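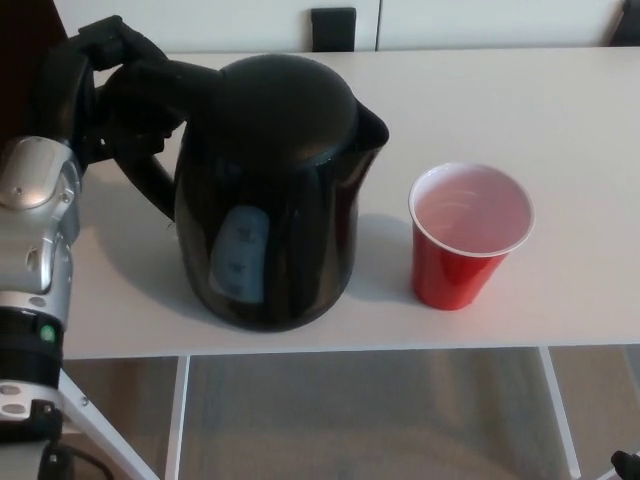 Shirin Tabrizi
Hot drinks instructor, Viltora Evening Classes

Talks > Kitchen and Table > Speaker Notes

April 2023

A Kettle, a Cup and a Bit of Table: notes for my talk at the Pitow library

Opening (take your time, let people find their chairs)

Good evening, and thank you for coming out. I'm Shirin, and I've been teaching people to make tea and coffee for other people since 2007, when I started with one kettle in the front room of 368 Griker Street and a neighbor who wanted to learn how to do it for her sister's wedding shower. I've talked about kettles a great deal since then and I'm afraid I still haven't run out of things to say, so if you see Dilani waving at me from the back, she wants me to move along.

Leave the first slide up for this whole part. It's a black electric kettle and a red plastic cup on a white table, and you could hardly set out less than that and still pour anybody a drink. I like to begin with very little. Most people who come to me about serving drinks at a family party or an open house want to talk about urns and trays and what kind of sugar, and we will get to sugar, I promise, but I would like us to spend some time first with one kettle and one cup.

The table

Clear it first. I mean all of it, including the mail and the nice bowl. Then put the kettle down and ask yourself which hand you pour with, and leave room on that side. On the slide the spout points at the cup, with a little bare table in between, and I'm very fond of that gap. You want to be able to bring the spout over without bumping anything, and you want somewhere for a drip to land that isn't a cookie.

(Tell the story about the lace tablecloth at Yule House here if the room seems friendly. Keep it short. The point is that a cloth slides and a bare table doesn't, and Mrs. Niven was very gracious about the carpet.)

Keep the cord at the back. If the outlet is at the front, turn the table around, even if it looks odd. Children walk along the front of tables with their hands up, every one of them, and I did it too.

The kettle

Ask who has a kettle with a window in the side. Hands usually go up slowly, and then somebody says "oh, is that what it's for."

Look at the light blue strip on the slide, with the faint markings up it. Please use yours! Fill to the line you need and no more, and you'll be waiting a good deal less. And never go past the top mark, however long your line of guests is, because an overfull kettle spits when it boils and it will spit at whoever is being helpful. If the markings on yours have gone so faint that you can't read them in the evening, measure some water in with a jug one quiet afternoon and learn where the levels are by eye. I did this with my own kettle and a 300 milliliter jug, and I can find two mugs' worth now without my glasses.

Handles next. When you go shopping for one, pick the kettle up in the store. Then imagine it full, and imagine doing that twenty times while chatting. A handle that arcs well over the back, like this one does, gives you a choice of where to hold, and most people find they shift their grip toward the top for lifting and farther down for tipping. Try it with cold water over the sink before you ever try it with hot water over a guest. I make all my students do this and they all complain, and I bring them cake.

Lids: make sure it's closed before you pour. I check with my eyes and then with a knuckle, quickly, before the water's been heated.

PAUSE. Drink some water. Somebody will ask about descaling. White vinegar and water, let it sit, rinse until you can't smell it, and then rinse it again. Follow the booklet if you've still got the booklet.

The cup

Now the red cup. I do love these, they make any table look like somebody's birthday. They're wonderful for lemonade, for iced tea, for water, for carrying crayons. I wouldn't put boiling water in one, though. Thin plastic can soften, and there's no handle, so even if the cup stands up to it your fingers won't enjoy themselves. So if you're serving out of cups like these, make your tea strong in a heatproof pitcher, let it cool, and pour it out over ice. For hot drinks use mugs, or paper cups that say on the package they're for hot drinks.

What you can learn from a party cup is pouring, and for that I want you to use cold water. It's wider at the top than at the bottom, so it forgives you at the start and then gets a little tippy when it's full. Aim for the far inside wall, start slowly, and stop well short of the rim. People need to walk with it. My friend Chukwuemeka always fills to the brim out of generosity, and you can follow him around a garden by the splashes.

The white inside is a help too, by the way. You can see the color of your iced tea properly, and tell whether it needs more lemon or has gone cloudy.

Practice (Part 2 on the handout)

Pairs, cold water only. One pours, the other holds nothing and stands back. Swap. Remind them to set the cup down before filling it. I can't say this enough, please don't pour into a cup that a person is holding out to you, however nicely they hold it. Put it on the table, fill it, put the kettle down, and then hand the cup over.

If there are towels left over from August's class they're in the blue bag.

Sugar

As promised. Bowl with a spoon that stays in the bowl, second spoon for stirring, small dish for the wet one. Put all this at the far end so the people who take sugar aren't standing in front of the kettle while they think about it.

Closing

Thank Ruaridh for the loan of the tables. Mention the coffee evening. Questions until they turn the lights down, and then I'll be by the door with the handouts and the last of the ginger cake.

Comments

Sorcha Niven
The carpet recovered, Shirin, and my mother still tells it better than you do. Lovely evening.

Ruaridh Rennie
Tried the measuring jug thing at home. I have been boiling twice the water I needed for years. Could you post the ginger cake recipe?

Dilani Roy
I waved four times. You saw me.

Chukwuemeka Tijani
I stand by a full cup.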